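Lendov Community Help
Food and eating > Vitamins and minerals

Tea with meals when your iron is low

Viewed 2454 times. Replies are written by members unless a role is shown beside the name. Please don't post other people's test results, and please speak to your own surgery or pharmacist before you start, stop or change a medicine or a supplement.

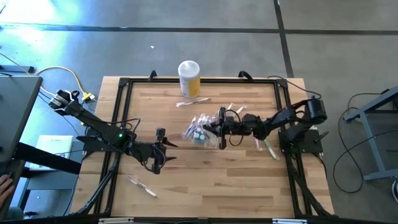 Nyokabi Makori

I had a blood test in April after months of being tired and getting out of breath on the stairs at work. My ferritin came back as 7 and the GP put me on iron tablets, one a day. I am 43, I haven't eaten meat for 25 years and I have never had a problem like this before. They have looked into the other usual causes and I am waiting to hear about one more test, so I'm not asking anyone to diagnose me.

My question is about tea. I drink a lot of it. I have a mug when I get up, one with breakfast, two or three at work and one with my evening meal. The leaflet in the tablet box says to avoid taking them with tea or coffee, but it doesn't say how long to leave, and it doesn't say whether tea matters for the iron in ordinary food as well.

I also read that spinach is full of iron, and then on another site that you can't absorb any of it. I have been eating a bag of it every two days since the test. My sister thinks I should stop the tablets and take a liquid called Sterier that she buys at the market, as the tablets have upset my stomach. It says it is gentle on the front of the box.

So what I would like to know is:

How long should I leave between tea and a tablet?
Does tea matter with food too, or only with the tablet?
Is there any point in the spinach?
Does decaf count as tea for this?

I don't want to give tea up altogether unless I have to. Thanks for reading.

Posted September 2021

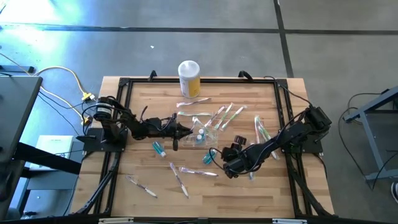
Dolores Begay
Dietitian, Magesa Community Kitchen

Hello Nyokabi. I can answer most of this in general terms, but the dose and the type of tablet are for your GP or pharmacist.

Tea contains tannins and similar compounds which bind to iron in the gut, so less of it gets through. The effect is strongest when the tea and the iron are there at the same time. A gap of an hour either side of the meal or the tablet is the usual advice, and two hours is better for the tablet if your day allows it. Decaf tea still has the tannins in it, so treat it the same way. Coffee does something similar. Many herbal teas are lower, though peppermint is not especially low, so I'd keep that away from the tablet as well.

It does matter with food, and more so for you than for someone who eats meat. There are two kinds of iron in the diet. The kind in meat and fish is absorbed fairly well whatever you drink with it. The kind in beans, grains, nuts and greens is more easily blocked, and also more easily helped along. Vitamin C is the main helper. A glass of orange juice, some raw pepper, a tomato salad or a kiwi at the same meal all do the job. Cooking destroys part of the vitamin C, so have at least some of it raw.

Spinach does contain iron, but it also contains substances that hold on to a lot of it. You will absorb a small amount. I wouldn't stop eating it if you like it. I would stop relying on it, though, and a bag every two days is a lot to get through if you don't. These are better places to put the effort:

Lentils, chickpeas and kidney beans. Tinned are fine.

Tofu, particularly the firm sort.

Breakfast cereal with added iron. Check the side of the packet, as some of the wholefood ones have none added.

Pumpkin seeds, cashews and tahini.

Dried apricots and figs, although the amounts per handful are modest.

Calcium can get in the way too. That means milk, cheese and calcium tablets, and also indigestion remedies. If you take any of those, ask the pharmacist how to space them out. The same goes for thyroid tablets and some antibiotics, which don't mix well with iron.

On the stomach upset, please don't swap to a market bottle without showing the label to a pharmacist. I don't know Sterier. Many liquid products sold as tonics have far less iron in them than a prescribed tablet, and with a ferritin as low as yours that could mean months of very slow progress. There are other ways round it. Some people are told to take the tablet with a little food, and some are moved to one every other day. Both of those are things your surgery can decide on quickly over the phone. Dark stools are normal on iron. Black, sticky, tar-like stools, or any bleeding, are a reason to ring them the same day.

Keep the tablets well away from children as well. Iron overdose is dangerous for small children.

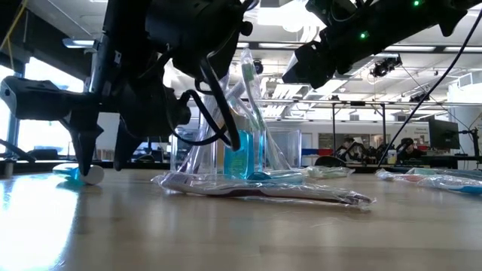

A day that fits the tea in

I have written this out from what you said about your mugs. Move the times to suit your shift.

On waking: tablet with a glass of water or a small orange juice. Get washed and dressed and sort out lunch.

An hour later: breakfast, with fortified cereal and fruit. Keep the milk to what you need to wet it. Have water or juice with it.

Mid-morning: tea, at least an hour after breakfast. Have two if you want.

Lunch: beans, lentils or hummus with something raw and colourful. Water.

Mid-afternoon: tea again.

Evening meal: water with the food, then your last mug an hour afterwards. If tea that late keeps you awake, have it before you cook.

That is the same number of mugs, or one fewer. The breakfast one is the hardest to shift and it usually takes a week or two to stop missing it.

Ask the surgery when they want to repeat the blood test, and don't stop the tablets when you start to feel better. People often feel better well before their stores are back up, and most are asked to carry on for some months after the blood count is normal.

Kipchumba Mosoti

I wouldn't worry too much about the tea tbh. My dad has had tea with every meal of his life and his iron is fine. Vitamin C is the thing. Just take the tablet with orange juice and have what you like.

Also cook in a cast iron pan, it gets into the food.

Atieno Masanja

I have to disagree with the reply before mine, at least for anyone whose iron is already low. If your stores are good and you eat meat then tea with dinner probably won't do much. Nyokabi's are nearly empty and she doesn't eat any, so it is worth the bother for a few months.

I was in the same position after my second child. I live in Prevley and the surgery here is good but the appointments are short, so I had to work most of it out from leaflets. My first lot of tablets made me feel sick every morning and I put up with it for weeks without saying anything. When I finally rang, the pharmacist changed me to a different kind of iron and told me to have it every second day. The sickness went down to almost nothing.
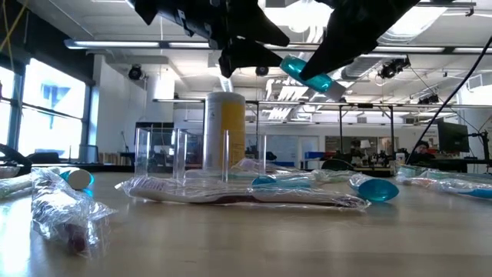
I also kept a note on the fridge with the tablet days ticked off, as every second day is surprisingly easy to lose track of. If you miss one, just carry on with the next and don't double up.

With the tea, I found it easier to change what I drank at meals than to think about giving anything up. I had fizzy water with a squeeze of lemon at lunch and hot water with lemon in the evening. The lemon has a bit of vitamin C in it, though not as much as I used to think.

The iron pan does add some iron, mostly with sour things like tomato sauce that sit in it for a while. It varies so much from pan to pan that I wouldn't count it as treatment. I have one and it is heavy.

One thing I'd add to what Dolores said is constipation. It was worse for me than the sickness. More water helped, and so did prunes. If it carries on, mention it when you ring, as they can suggest something for that too.

Nyokabi Makori

Thank you all. I rang this morning and the practice pharmacist is going to call me back about every other day. I have moved the breakfast tea to ten o'clock. I told my sister about the liquid and she is going to take her bottle in and ask about it for herself.

I will finish the spinach that is in the fridge and then buy lentils. Can I freeze the cooked ones?

Dolores Begay
Dietitian, Magesa Community Kitchen

Yes, they freeze well. Cool them quickly, freeze them in portions and use them within three months.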